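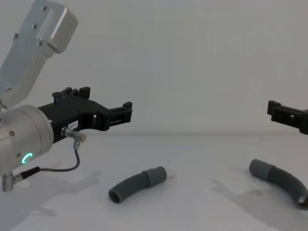 *Two curved tubes, dark gray rubber, on the white table.*

# hose-parts

Notes on the hoses, tubes and connectors in the Orkbridge set. Short for now, will fill in.

## What's covered

- curved tubes — rubber, dark gray
- ribbed hose with smooth cuffs, gray
- short connectors, white, push into the cuff

Sorted by part, not by supplier. Most of the stock came from Hollmann, a few bits from Hesavico. Old bag labels are wrong, ignore them.

## Folders

- `tubes/` — curved ones only
- `ribbed/` — hose plus cuff, with or without connector
- `joins/` — cuff and connector together
- `misc/` — leftovers, 270 files, not sorted yet
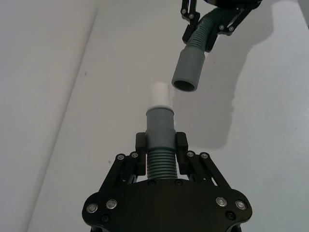 **Gristberg, Fri 24 October**

Two ribbed hoses, one with the white connector in the top of its cuff, the other with its cuff open. Goes under `joins/`.

Naming, please stick to it:

- "cuff" = smooth end piece. Not collar, not sleeve
- "ribbed" = the part with the rings
- "open" = nothing in the cuff
- "joined" = connector in the cuff. Says nothing about how tight it is

## Known problems

- gray vs dark gray mixed up in the older lables
- 5 entries have no part name
- `ribbed/` and `joins/` overlap, same hose can be in both. Leave it
- lengths were never measured, dont guess them

## Changes

v2 — "collar" replaced everywhere, `misc/` split off. v1 was March.

Part names: Imke Steinbach. Spreadsheet: Gerd Rieger, ask him before renaming columns.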